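Chapter 4
Cloth, Colour and the Household Wash

Most of us meet dyes long before we meet chemistry, usually on the day a new sock turns the whole wash pink. In this chapter we shall stay close to home and ask why some colours hold fast and others wander off into the water. We begin with the dye works at Damcombe, where wool was once steeped for 32 hours — a patient business — and end with your own sink.

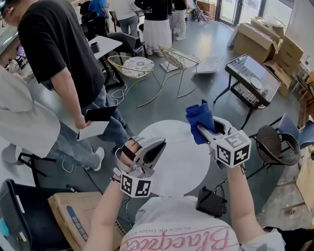
Cotton takes up blue dye readily, but how well it keeps it depends on the bond between dye and fibre. A crumpled blue cloth has plenty of folds, and rubbing tends to fade the ridges first.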